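Last updated March 29, 2018

# Renting the Skastesmont Hall Kitchen: Common Questions

These are the questions we get most often from people booking the kitchen and dining room at Skastesmont Hall. If yours isn't covered, call the office at extension 3111.

## Booking and payment

**How far ahead can I book?**

Up to 11 months. Bookings for the following January open in the last week of February, and weekend evenings go first.

**What does it cost?**

The kitchen and dining room together are $200 for a half day. A half day is either 8 a.m. to 1 p.m. or 2 p.m. to 7 p.m. If you want both, you pay for both, and you can stay through the hour in between at no charge. The kitchen can't be rented without the dining room.

**Is there a deposit?**

Yes, the same amount as one half day. It is returned by check after the kitchen has been looked over. Allow two weeks.

**Can I cancel?**

You can cancel up to 14 days before your date and get everything back. After that we keep the rental fee and return the deposit. Moving to another date counts as a cancellation unless you ask before the 14 days.

**Who do I talk to about a repeat booking?**

Graham Bramwell handles anything that repeats weekly or monthly. His extension is 2229. Please don't leave repeat requests on the general line, as they have gone missing before.

## Using the kitchen

**What equipment is included?**

Two ovens, a six-burner gas stove, a walk-in cooler, a chest freezer, a three-compartment sink and the dishwasher. Pots, sheet pans and serving spoons are in the cabinets to the left of the stove. We don't supply knives or cutting boards.

**Are plates and glasses included?**

Yes. Dinner plates, soup bowls, water glasses and flatware are in the Belmonte room, next to the kitchen. The sets don't all match. If you need matching place settings, a rental company can deliver the same day as your booking, but someone from your group has to be there to sign.

**May I use the coffee urns?**

Yes. Fill them with cold water only, and unplug them before draining. The large urn takes most of an hour to heat.

**The oven won't light. What do I do?**

Check the gas valve on the wall behind the prep counter. The handle should be in line with the pipe. If it is and the oven still won't light, use the other one and tell us. Don't relight the pilot yourself.

**Can I sell food I cook here?**

Only with a county permit, and we need a copy before your date. Bake sales for a school or church are usually exempt. The county health office can tell you for certain.

**Can I serve alcohol?**

Beer and wine, yes, with event insurance. No liquor.

## Cleaning up

**What do I have to clean?**

Counters, stove top, sinks and floor. Take the trash to the dumpster behind the Kendia Street entrance. Ovens only need to be wiped out if something has spilled.

**How do I run the dishwasher?**

Scrape and rinse everything first. Load one rack, close the door, and press the green button. Each cycle takes three minutes. When you are finished for the day, drain the tank and leave the door open.

**Where do clean dishes go?**

Back on the shelf they came from. Shelves are labeled along the front edge. Please dry plates fully before stacking them.

**What if something breaks?**

Write it on the sheet by the door. We don't charge for a broken plate or two. Larger losses come out of the deposit at replacement cost.

## Parking and access

**Where do I unload?**

At the side door on Pimano Lane. You may stop there for 20 minutes. After that, move to the main lot, where parking is free.

**How do I get a key?**

Pick it up at the office the weekday before your booking, before 4 p.m. Bring a photo ID. When you leave, drop the key in the slot beside the office door.
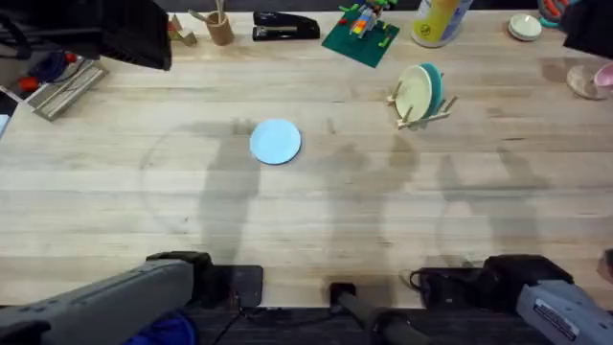
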